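Open days should show more of the slow parts

I spent a Monday afternoon at the Wovlow open day in August, and I came away thinking the company had its program backwards. The speeches ran 38 minutes. The robot work, which was what most of us came for, got the last half hour and a screen at the side of the hall.

Yolotzin Becerra ran that part. She put up the simulated room where the team practices table jobs and let it run at normal speed. It was slow. A man behind me left. I thought it was the best thing on the program - you could see how much work goes into reaching for a plate.

Companies worry that the public will laugh at slow robots. I think people are more put off by clips that have been sped up and trimmed, then finding out later. Manaia Cosgrove, who sat next to me, disagreed and said visitors want to be impressed. Maybe some do. I would still give them the whole run, with the practice room on the big screen and an engineer there to take questions. The speeches could go on the website.

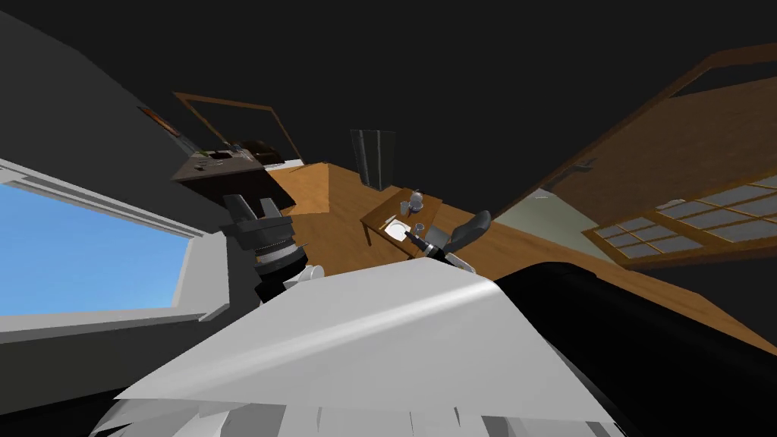
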